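4.2 What people mean by "the good table"

Figure 3. A wooden tabletop of pale and honey-toned planks, with a clear plastic container left of centre in the lower half.
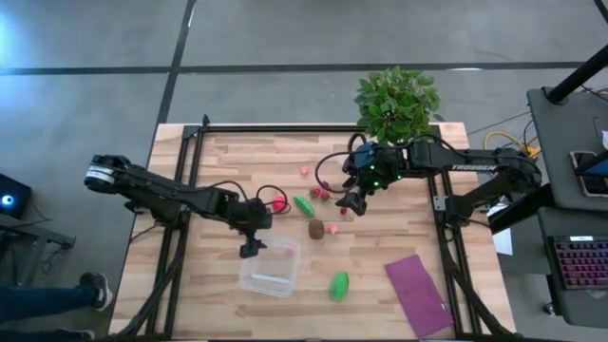 Hema Menon told me fairly early on that I was asking the wrong thing. You don't ask people in Hurdale which table they like, she said, you ask which one they'd be upset to see scratched. So I rewrote the interview guide over a weekend in March (my second rewrite, and I grumbled the whole way through) and the answers got a lot longer straight away.

I'd gone in thinking the colour of the timber would matter most. It came up, sure, and plenty of folks in Doserdale had strong feelings about pale wood showing tea stains. But the talk kept drifting off to maintenance: who oils it, how often, whether you're allowed to put a hot mug down at your mum's place. One household had 2 tables in the same kitchen and a firm rule about which was for homework! I've coded all of that under "care" following Hirano's scheme, though I've folded his separate category for repair into it, as my transcripts hardly ever keep the two apart.

Itsuki Hirano read a draft of this section and reckons I've lost something by doing that. He may be right. In the Vonarlow interviews, sanding a top back was spoken of as a bit of an event, with the neighbours dropping in to have a look, and that's a long way from a wipe-down after tea. I come back to it in 4.4, where the 200 diary entries give me more to work with than the interviews did.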